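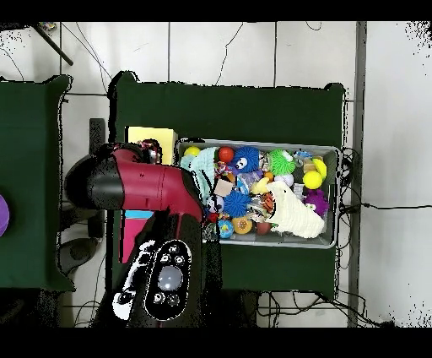 The toy library turns a corner

If you haven't been down to the Sedgate toy library since the spring, go! It has a new room, longer hours, and more puzzles with all their pieces than I would have thought possible in a town this size. I went along meaning to stay for twenty minutes and came out at closing time with a marble run under one arm, a bag of dress-up clothes over the other, and a renewed belief in borrowing things.

For newer readers, a toy library works the way a book library does. You join, you pick, you take it home, you bring it back. Ours has been going since Ilse Ruppert started lending out her own kids' train set from her front porch on Heitmann Street. She had a notebook and a pencil on a string, and neighbors wrote down what they took. The train set is still in circulation, by the way. It has lost one bridge and gained a crane from some other set entirely, and my son thinks the crane is the best part.

The catalog now stands at 161 items, and that's only the boxed things. The small stuff – balls, squeaky animals, little cars, all the odds and ends that small children love best – isn't cataloged at all. You swap it. Bring a few, take a few, and no one writes anything down. I love this system. My daughter handed over a plastic horse she had ignored for a year and came home with a different plastic horse, which has slept on her pillow ever since.

What's changed

The big news is space. The library used to share its room with the sewing circle, which meant everything had to be packed into cupboards after each session and hauled back out for the next one. Ilse told me that setting up took longer than some of the sessions did. Now the toys have the old reading room at the back of the hall to themselves, with low shelves all the way around and a rug in the middle where children can try things out before they choose. That trying-out time makes such a difference. My two went straight past the toy I'd promised them, sat down with a wooden balance scale, and weighed everything they could get their hands on, including my keys and one of my shoes.

The shelves are sorted by what you do with a toy and not by age. So there's a building shelf, a pretending shelf, a puzzles and games shelf, a making-noise shelf (which is near the door, and I'd like to thank whoever decided that), and a long low one for things that roll, push or pull. I was a bit doubtful when I heard about it. I'm used to looking for a number on a box. But I watched a boy of nine or ten settle down very happily with stacking cups, building a tower with a doorway in it, while a girl half his age beat her grandfather at a memory game. The age labels would have kept both of them away.

There is also a puzzle table now, left out all the time, where anyone can add a few pieces while they wait. When I was there it was a harbor full of sailing boats and the sky was giving everyone trouble. I got one piece of sky. I was very proud of it.

Hours and joining

Morning sessions carry on as before. The new late afternoon session runs until 6, so people coming off work or off the Rukham bus have a fair chance of getting there. A family card costs the same as last year, and you may have 2 boxed items out at a time for up to three weeks. If no one is waiting for the thing you have, you can renew it at the desk or by leaving a message on the hall phone. Grandparents, sitters and home daycares can all have cards of their own. You don't need to have a child with you, and you don't need to have a child at all. One of the most regular borrowers is a retired couple who work through the board games and leave little reviews inside the lids. I've started choosing games by these reviews. "Good, but sit near a lamp" turned out to be excellent advice.

Late returns don't cost money. You get a friendly call, and then another friendly call. Missing pieces don't cost money either, but do please say so when you bring the box back, because a note on the lid saves the next family from an hour under the couch.

Cleaning toys, a short course

I asked Ilse how they keep everything clean, expecting a short answer, and got a wonderfully long one. I'm passing on the bits I've been using at home.

Hard plastic toys go in a sink of warm water with a squirt of dish soap. Use an old toothbrush for the seams, rinse well, and let them dry on a towel overnight. Many solid plastic toys will also do fine on the top rack of the dishwasher, but skip the hot drying part unless you want a giraffe with a lean.

Anything with a hole in it, such as a bath squirter or a squeaky duck, should be squeezed out hard and stood with the hole facing down. If you see black specks in the water that comes out, say goodbye to it. The library doesn't take bath squirters for that reason.

Rubbery toys with bumps and spikes pick up every hair and crumb in the house. Soapy water and a soft brush will do it. Let them dry fully before they go back in the bin, or the dust comes straight back. I tried this with a stretchy caterpillar from the back of our car and found out it was a completely different color from the one I'd believed.

Wooden toys should never be soaked. Wipe them with a damp cloth, then a dry one, and leave them out in the air. If the wood feels rough, rub it lightly with fine sandpaper along the grain. Unpainted blocks can have a little beeswax rubbed in afterward, and they smell lovely for weeks.

Cloth dolls and dress-up clothes go in a pillowcase with the end tied, on a cool wash. Check the pockets first. The library has found a fair number of raisins.

Anything with batteries gets a wipe only, with the batteries out. Ilse asks that borrowers take the batteries out before returning a toy, too, and keep them for next time.

The repair corner

Once a month there's a mending session in the new room, and I had more fun at this than I've had at some parties. People bring a toy that has stopped doing what it should, and they sit down with someone who knows a bit more than they do. The tools are laid out on an old door across two trestles. Wheels get put back on, doll hair gets untangled (fabric softener in a spray bottle, a wide comb, and a great deal of patience, starting from the ends), and music boxes get opened up with everyone leaning in to see.

I brought a pull-along dog whose front legs no longer went up and down. A small metal rod had slipped out of its hole, and it went back with a pair of pliers and a dot of glue. It took five minutes. I had been stepping over that dog in the hallway since before the last school year began! My daughter did the gluing herself and has told everyone she meets that she is a dog doctor.

Children are very welcome and are given real jobs. There's a jar of screws that need sorting by size, and it's always in demand. If you have tiny screwdrivers, spare axles, buttons, elastic or wood glue that you aren't using, the repair corner would love them.

What they'd like, and what they can't take

Wanted: floor puzzles, wooden train track of any kind, simple instruments, dollhouse furniture, construction sets with the instructions (or without, they have a folder), and games for two players. Outdoor things are popular too, especially stilts and beanbags.

Not wanted, with thanks: stuffed animals, which they have in heaps, bath toys, anything with loose magnets or button batteries, and ride-on toys bigger than a kitchen chair. If you aren't sure, ask before you carry it up the hall steps. Drop-off is during sessions only. Please don't leave bags by the side door, where the rain gets them.

A visit from Sarnuvport

The Sarnuvport families who are hoping to set up a toy library of their own came over to see how ours is run, and they've asked for help getting their first shelves filled. If you have a good toy that ours already owns, let the desk know and it can go in the box for them. I hear they have a room already and a great many willing parents, and at the moment a single xylophone.

The December swap

Plans are already being made for the big December swap, when the tables go out in the main hall and the idea of the small-toys bin is stretched to cover the lot. You bring clean toys in good shape, you get a ticket for each one, and you spend the tickets on whatever you like. Last year I saw one child spend every ticket she had on a single enormous dump truck, and then push it home down the middle of the sidewalk with her coat in the back.

Help is needed with the setting out and with the soup. Sign-up sheets are on the desk in the reading room, next to the bell, and please let a small person ring the bell for you.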